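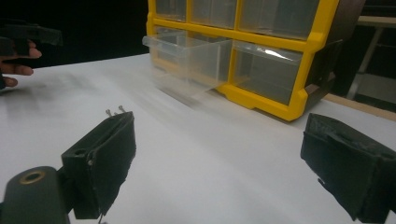
Small drawer cabinets for fixings – drawers sticking in the frame

Turneck
Posted January 31, 2022

I keep M2 and M3 screws, washers and crimp terminals in a small plastic drawer cabinet. Some of the drawers now bind about halfway out and then come free all at once, which tips the contents to the front. The frame looks square. Is there a known fix, or do I replace it?

Requena
Take every drawer out and put them back one at a time, in different slots. If the fault follows the drawer, it is the drawer. If it stays with the slot, the frame has a moulding burr or has bowed under load. A burr comes off with a scalpel. A bowed frame is scrap.

Clustenis
Check what it stands on as well. These frames are thin and will twist to match an uneven bench. Mine was fine on the floor and stuck on the worktop until I put a flat board under it.

Risodska
I disagree about the board. If a frame needs a board to stay square it is overloaded. I weighed mine at 860 g with mixed brass fittings in the top row, moved those to the bottom, and the sticking stopped.

Clustenis
860 g is not much for a cabinet of that sort. My board stays.

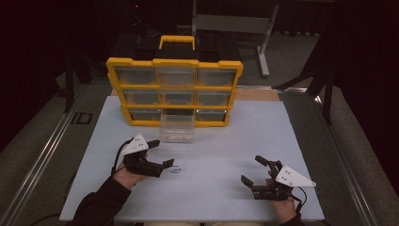
Requena
Layout matters more than total weight, in my view. Heavy items go in the bottom row and the ones used daily at middle height. On a three by three cabinet with a carrying handle on top, like the yellow one here, I would start with the bottom-middle drawer. It is the one out on the white board, so the slot is clear and you can run a finger along both sides for burrs. Do that before swapping anything round.

Turneck
Tried the swap. The fault follows the drawer in two cases and stays with the slot in one. A burr on the left runner of that slot, as predicted. It is now gone. The two bad drawers have a slight outward bow in the side walls.

Risodska
Bowed walls come from overfilling. Warm water and a clamp might bring them back, though I have not had it last beyond a few weeks.

Requena
I would not heat them. Clear drawers of this kind are often polystyrene and will craze. Rub a candle along the lower edges and put less in.

Risodska
Warm, not hot. Mine did not craze.

Turneck
Candle wax applied. Both drawers run freely when half full and still drag when full. I shall move the washers elsewhere and leave it at that.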